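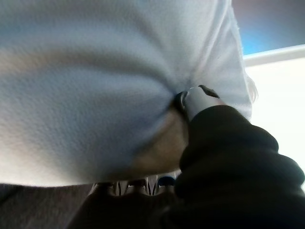 What does a chalk stream need most after a century of dredging? Gravel, and plenty of it, put back where trout can spawn in it.

I learned that at Ernthorpe, where Tatsuya Noguchi handed me waders two sizes too big and marched me into the Barros – a skinny little river I'd driven over for years without a glance. His crew had dropped 145 tons of washed flint into one bend in April, and by the time I visited, there was water crowfoot rooting all along it! 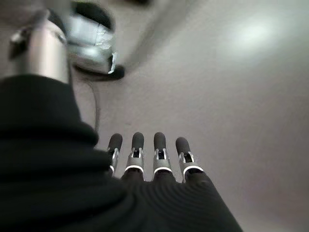 *A hand reaching out across a pale gray surface.*

The old channel was straight, deep and slow, with silt up to my thigh (I tested this by accident). Ryota Oshima, who does the surveying, showed me how they'd pinched it in with brushwood and let the current do the scrubbing. More than 80 yards of bed had cleared on its own.

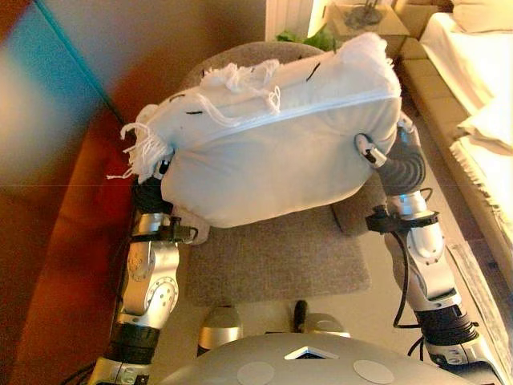
## Lunch on the bank

We ate rice balls under an alder and argued about weirs. Ryota wants the lower one gone. Tatsuya would settle for a notch in it, as the meadow owner likes her pond and he likes being allowed through her gate.
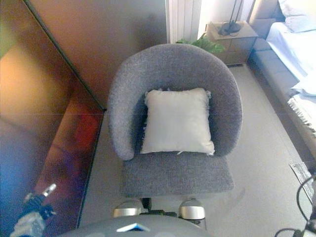
*A gray tub armchair, with a white pillow in front of a navy cushion.*

I went back by myself that evening and saw two small trout holding in the fast water below the bend. The next load of gravel goes in upstream, by the footbridge.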